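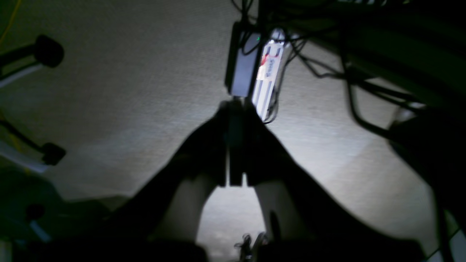 Black device with the green light on.

Green light on network box but no connection in the back office
Posted by Caoimhe McGrath

Our association rents two rooms on the ground floor of an office building. Since September, the back office has lost its connection every afternoon, usually near 4 p.m. The green light stays on throughout. The provider, Plerine, has tested the line and reports no fault. Members are requested to advise what should be checked before a paid visit is arranged.

Cathal Conneely
Restart it.

Úna Gallagher
A green light on most equipment confirms power only – it does not confirm a working connection. Please connect one computer by cable at the time of the fault. If the cable works, the trouble is with the wireless signal, and you should change the channel in the settings page. Please also check the length of the cable run between the rooms. The usual limit is 100 meters, and older buildings sometimes exceed it. Ours measured 200 feet and gave no trouble.

Teresa Dolan
I agree with the above, except that the channel should be noted before it is changed. Plerine will ask for it.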